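仿真环境里做抓取评测,操作规范应该写到什么程度?(附草稿,请各位批评)
版块:机器人与自动化 > 标准、规范、经验
标签:仿真 评测 初始状态 成功判定 日志

smadi_lin 楼主
发表于 2019年4月24日

各位好。中文不是我的母语,如果有句子不自然,请原谅,也欢迎直接改正我。

我在 Prosten 的评测小组工作。我们的工作是把同一个策略放在仿真环境里反复运行,然后给出一个成功率。这个数字会写进内部报告,也会交给合作方 Pendcombe。他们根据这个数字决定要不要安排真机测试,所以它不是一个只给自己看的数字。

上个月我们和 Pendcombe 各自跑了同一个任务,用同一个策略、同一个场景文件,每边 100 次。两边的结果差得很远。我们花了不少时间找原因,最后发现程序没有错误,差别来自"人怎么做"的部分:他们在物体滑出桌面以后会重新开始,不计入总数;我们会记为失败。他们在手指碰到托盘以后继续运行,我们会停止。每一条单独看都有道理,放在一起就没有办法比较了。

因此我写了一份规范的草稿。我把主要的条文放在下面,请大家看看哪些多余,哪些不够。

一、场景文件在一轮评测开始之后不得修改。如果必须修改,整轮作废,从头开始,旧的结果保留但不合并。

二、每一次运行使用的随机种子必须事先列出,写在一个表里。不允许运行时临时生成种子。

三、物体的名称使用场景文件里的名称,不使用操作者自己的叫法。

四、成功的条件必须在运行之前写好,用程序可以判断的语言来写。"放好了""基本放进去"这类说法不可以使用。

五、操作者不得在运行中途移动虚拟相机。如果需要从另一个角度检查,在回放里做。

六、物体掉出桌面、穿过桌面或者数值发散,都记为"异常",单独一列。异常不得直接删除。

七、一轮结束以后,由没有参加这一轮的人抽查回放。

我自己最没有把握的是第四条和第六条。先谢谢大家。

灰线手套
草稿写得挺清楚,中文也没什么可改的。

第六条我赞成单独一列,但是你没说异常算不算分母。这个一定要写死。我们以前的规范也是"单独列出",然后每个人算成功率的时候各算各的,有人除以全部,有人除以"有效次数",报告里还都叫成功率。最后吵的还是同一件事,只是换了个地方吵。

我的建议:两个数都报,一个含异常,一个不含,正文里引用的永远是含异常的那个。

smadi_lin 楼主
回复 灰线手套:谢谢。这一点我确实漏掉了。我会写成"含异常的成功率为主要结果,不含异常的成功率只在附表中出现"。

我有一个问题:如果异常是物理引擎造成的,例如接触计算不稳定,物体突然飞走,这对策略是不是不公平?Pendcombe 的同事就是用这个理由来解释他们的做法。

灰线手套
公平不公平是后面讨论的事,先记下来。你要是允许现场判断"这是引擎的锅",那操作的人每次看到不好看的结果都会觉得是引擎的锅。我自己也会。人就是这样。

老周不拧螺丝
我有不同意见。

楼主这份东西对一个仿真评测来说太重了。仿真最大的好处就是便宜,跑坏了再跑一遍。你把真机那一套搬过来,抽查、作废、双人复核,最后一轮评测的人力比真机还高,那干脆上真机算了。

种子固定、场景文件打哈希、判定写成代码,这几样做完,剩下的都是形式。第五条尤其没必要,相机挪一下又怎么了?策略的输入又不是你屏幕上那个窗口。

smadi_lin 楼主
回复 老周不拧螺丝:谢谢您的意见。关于第五条,在我们的系统里,显示窗口和策略的输入是同一个相机。我应该在条文前面写明这个前提。如果两者是分开的,这一条可以取消,我同意您的看法。

关于成本,我想补充一点。我们这个季度已经累积了 1245 次运行的记录。机器的时间确实便宜,但是后来为了弄清楚其中哪些可以使用,人的时间花了很多。有的日志没有写场景版本,有的写了版本,但是版本号后来又被重复使用。我现在不能确定其中一部分记录到底对应哪一个场景。从这个角度看,规范可能是省钱的。

老周不拧螺丝
版本号重复使用那是工具的问题,不该靠规范补。你写一百条规矩,不如在启动脚本里加一个检查,哈希对不上就不让跑。

灰线手套
工具和规矩都得有吧。脚本里那个检查是谁要求加的,什么情况下可以绕过,绕过了记在哪里,这些不写下来,过几天就有人加个跳过参数。

老周不拧螺丝
……我们组的确有那个跳过参数。好吧,这一句我收回一半。

半页说明书
我来说第三条,物体名称。这条我举双手赞成,而且觉得楼主写得还不够。

我们用 Plela 做场景管理,里面每个物体有一个资产名,例如一串字母加编号,没有人记得住。所以大家写备注的时候都用口语。瓶子还好说,遇到形状不规则的物体就麻烦了,同一件东西在三个人的备注里可以有三个名字,有人按材质叫,有人按颜色叫,有人按它"看起来像什么"叫。后来做统计的人根本不知道这是同一件。

我们现在的办法是资产名后面跟一个固定的俗名,俗名只能写颜色和大致外形,不许写材质。材质在仿真里是一组参数,不是眼睛能看出来的东西。你看着是软的,物理属性可能是一块刚体。

smadi_lin 楼主
回复 半页说明书:非常感谢,这个办法很好。"只写颜色和外形,不写材质",我会直接采用,如果您允许的话。

我们正好有这样的困难。在托盘任务里,有一个绿色半透明的物体,形状像揉皱的一团。我的同事在备注里有时写"塑料膜",有时写"凝胶",我自己写过"绿色的石头"。任务的要求是把它放进木托盘,红色的瓶子是干扰物,不应该被碰到。听起来很简单,但是"放进"两个字我们已经讨论了很久。

问题在这里:托盘有边框,物体的形状不规则,而且比较长。如果一端在托盘里面,另一端搭在边框上,算不算放进去?如果物体已经在里面,但是手指还没有离开,算不算?如果手指碰到了托盘的内壁,把托盘推动了一点,物体随后才进去,算不算?

我目前的写法是这样的:

"成功:物体的质心位于托盘内腔的水平投影之内,物体与桌面没有接触,手指与物体没有接触,以上三个条件同时保持 2 秒。托盘在整个过程中的位移不限,但须记录。"

还有一个补充的规则,关于手指和托盘的接触:手指可以进入托盘的内腔,可以碰到内壁,但是接触力如果超过设定的上限,该次运行停止,记为失败。上限的具体数值我们还没有决定。现在写在草稿里的是一个空格。

下面是托盘任务的一个画面,黑色的手指在托盘里,绿色物体和红色瓶子在右边的桌面上。我们希望规范能够让任何人面对这样的画面时,都能用同样的办法填写记录。

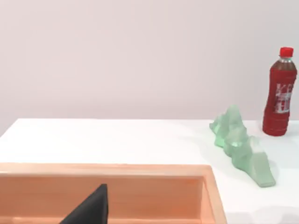
Bent Mogensen
接触力的上限先不要空着。空格在规范里是最危险的东西,每个实验室都会自己填一个数,而且都会忘记告诉别人填了多少。哪怕你现在填的数将来要改,也先填上,注明是暂定值,注明由谁负责修改。

另外,请把"停止"和"失败"分开写。停止是程序的动作,失败是结果的分类。您的补充规则把两件事放在一句话里,以后如果有人想要"超限但继续运行,只做标记",整句话就要重写。

还有,我也不是中文母语者,所以特别能理解您为什么要把每个条件都写得这么死。用外语写规范有一个好处,就是不敢依赖"大家都懂"。

smadi_lin 楼主
回复 Bent Mogensen:谢谢您,特别是最后一句话,我读了很高兴。

我会把这一条分成两条。一条写程序在什么情况下停止,另一条写各种停止原因对应的分类。上限我先请做真机的同事给一个暂定值。

量角器丢了
围观很久了,对那个成功条件有点意见。

质心这个标准对规则物体没问题,对你说的那种长条带尾巴、揉成一团的东西就不太灵。质心可以在托盘里面,尾巴整个伸在外面。按你的定义它只要不碰桌面就算成功。真到了真机上,操作台的人一看,东西耷拉在盘子外面,谁会说这叫放好了?

建议用包围盒或者体积占比。

灰线手套
包围盒对这种形状也很坑。斜着放的时候轴对齐的包围盒会大一圈,明明在里面也判成在外面。体积占比可以,但阈值又是一个要争的数。

量角器丢了
那就争呗,争完写下来。总比质心强。

半页说明书
我倒觉得质心可以留着,前提是规范里承认它是"宽松判据",再另外报一个"严格判据"。严格判据可以是全部顶点都在内腔投影之内。两个数差得大,就说明这个任务里有很多搭边的情况,本身就是有用的信息。

不过要提前定好主要结果用哪一个,不然又回到前面分母那个问题。

老周不拧螺丝
又是两个数。含异常不含异常两个,宽松严格再来两个,排列组合一下,报告的表比正文还长。你们考虑过看报告的人吗?

半页说明书
正文就一个数,含异常、严格。其余都放附表。看报告的人不翻附表就行了。

老周不拧螺丝
含异常加严格,那个数会非常难看,到时候领导问起来你去解释。

灰线手套
难看就难看。真机上只会更难看。

smadi_lin 楼主
我把大家的意见都记下来了。关于判据,我倾向于半页说明书的建议,但是我需要先在旧的记录上重新计算一次,看看两个判据的差别有多大。如果差别很小,我就只保留严格的那一个,这样也可以照顾到老周先生关于报告长度的意见。

关于"保持 2 秒",目前还没有人反对。我想请问,这是仿真时间还是墙上时钟的时间?在我们内部,大家都默认是仿真时间,但是我检查以后发现没有任何文件写过这一点。

量角器丢了
当然是仿真时间。但是"当然"的东西更要写。我见过有人在很慢的机器上跑,脚本里用的是系统时钟,等于只看了几帧就判成功了。

Bent Mogensen
同意。建议在规范的开头加一节"用语",把"运行""一轮""异常""停止""保持""接触"都定义一次。时间一律指仿真时间,在这一节说明即可,后面不用重复。

"接触"尤其要小心。有的引擎在两个表面还有很小的间隙时就会报告接触点。如果您的规范写"手指与物体没有接触",那么按引擎的接触列表来判断,和按接触力是否为零来判断,结果可能不同。请选一个。

smadi_lin 楼主
回复 Bent Mogensen:这一点我完全没有想到。我刚才看了代码,我们用的是接触列表。Pendcombe 用的是哪一种,我要去问。也许这也是上次结果不同的一个原因。

新来的小扳手
弱弱问一句,第七条那个抽查,抽多少合适啊?我们组也想搞,但是没人愿意看回放,太无聊了。

灰线手套
回复 新来的小扳手:不要只随机抽。随机抽一部分,再加上所有的异常,再加上宽松和严格判据不一致的那些。后两类一般不多,但问题基本都在里面。

新来的小扳手
那看的时候看什么呢?就看它成没成功?

灰线手套
先遮住程序给的结果,自己判一个,再对。先看到结果的话,人会顺着结果去看。

老周不拧螺丝
这条我支持。我们以前抽查就是打开回放,旁边写着"成功",看一眼,嗯,成功,下一个。等于没查。

不过我要补一句,人和程序不一致的时候,不要直接改结果。改的应该是判据,然后整轮重新算。单独改一条记录,以后谁也说不清那一条是怎么来的。

smadi_lin 楼主
回复 老周不拧螺丝:非常好,我会写成:"人工复核的结论不得覆盖程序的判定。出现不一致时,登记并提交讨论。判据如有修改,须对整轮的全部记录重新计算。"

请问"登记"这个词在这里合适吗?还是应该用"记录"?

老周不拧螺丝
都行。"登记"更像公文,"记录"你前面当名词用了很多次,这里用"登记"反而不混。

竹篮里的伺服
前面都在讲判定,我说说初始状态吧,楼主的草稿里这块几乎是空的。

种子固定了不等于初始状态固定。物体生成以后要先落到桌上,会有一段稳定的过程。策略从什么时候开始接管?如果在物体还在轻微晃动的时候就开始,那同一个种子在不同机器上都可能走出不同的结果。我们规定全部物体的速度低于阈值以后才放行,放行那一刻把所有物体和关节的状态存一份,以后对比就对比这一份。

还有手指的初始位置。你的任务里手指如果一开始就在托盘上方或者托盘里面,和从远处过来,难度完全不同。这个要写进场景定义,不能写"手臂处于准备姿态"这种话。每个人的准备姿态都不一样。

smadi_lin 楼主
回复 竹篮里的伺服:您说得对。草稿里确实写了"准备姿态"四个字,在没有贴出来的附录里。我觉得有一点惭愧。

放行时保存状态的办法,我想作为必须的条款。请问如果物体一直不能稳定,您们怎么处理?

竹篮里的伺服
设一个等待上限,到了还不稳定就记异常,不放行。那个种子也不许换。换种子是最隐蔽的作弊,而且做的人通常不觉得自己在作弊。

量角器丢了
干扰物呢?楼主说红瓶子不该被碰到。那碰到了算什么?擦一下和撞倒是一回事吗?

smadi_lin 楼主
回复 量角器丢了:目前的草稿里,瓶子被碰到但没有倒下,只做标记,不影响成功。倒下算失败。"倒下"的定义是瓶身轴线与竖直方向的夹角超过一个角度,这个角度也有暂定值。

Bent Mogensen
请考虑瓶子被推着走、没有倒、但最后从桌子后沿掉下去的情况。按现在的文字,它在桌上的时候没有倒下,掉下去以后属于第六条的"异常"。一个由策略直接造成的后果,被归到了异常一栏。如果有人报告"不含异常的成功率",这一次就消失了。

灰线手套
啊,这个漏洞漂亮。

smadi_lin 楼主
回复 Bent Mogensen:是的。第六条需要修改。我想把"掉出桌面"从异常中拿出来,改为失败,不管是哪一个物体。异常只保留穿透和数值发散,以及刚才说的初始状态不能稳定。

这样改了以后,我们和 Pendcombe 对于上次那件事的分歧,至少在文字上就有了答案。他们会不会接受,我还不知道。

老周不拧螺丝
他们八成会说,手指一碰就飞出去的那种,也是掉出桌面,凭什么算策略失败。

smadi_lin 楼主
回复 老周不拧螺丝:我已经想到他们会这样问。我打算在条文里加上:如果掉落之前某一个时间步的速度超过物理上合理的范围,由程序标为数值发散。也就是说,由程序判断,不由操作者判断。这个范围同样要在一轮开始之前写好。

老周不拧螺丝
行。那我没话说了。你这份定稿了发一份出来,我拿去给我们组看看,那个跳过参数也该删了。

半页说明书
俗名那条你尽管用,不用署名。提醒一下,俗名表要放在场景文件旁边一起做版本管理,我们一开始放在共享文档里,被人手滑改过。

smadi_lin 楼主
谢谢大家。我现在把修改的部分整理一下,方便后来的人阅读。还没有决定的,我也照实写出来。

用语:新增一节,所有时间指仿真时间。"接触"的判断方法待定,等 Pendcombe 回复。

初始状态:全部物体稳定以后放行,放行时保存完整状态。等待超过上限记为异常,不换种子。手指的起始位置写入场景定义。

名称:资产名加俗名,俗名只写颜色和外形,俗名表与场景文件一起管理。

判定:宽松与严格两个判据,先在旧记录上比较,再决定保留哪些。停止与失败分开写。

掉落:任何物体掉出桌面记为失败。穿透与数值发散记为异常,由程序标记。

结果:正文引用含异常的成功率。

复核:复核的人先独立判断,再对照程序的判定。随机抽查,另加全部异常和判据不一致的运行。复核结论不覆盖程序的判定。

力的上限、倒下的角度、速度的合理范围:均填写暂定值,并写明负责修改的人。

竹篮里的伺服
"并写明负责修改的人",建议写岗位,别写名字。我们那份上面写的人已经离职了。

smadi_lin 楼主
回复 竹篮里的伺服:好的,已经改为岗位。

新来的小扳手
想问下启动脚本里那个哈希检查,有现成的能参考吗?

老周不拧螺丝
回复 新来的小扳手:私信你。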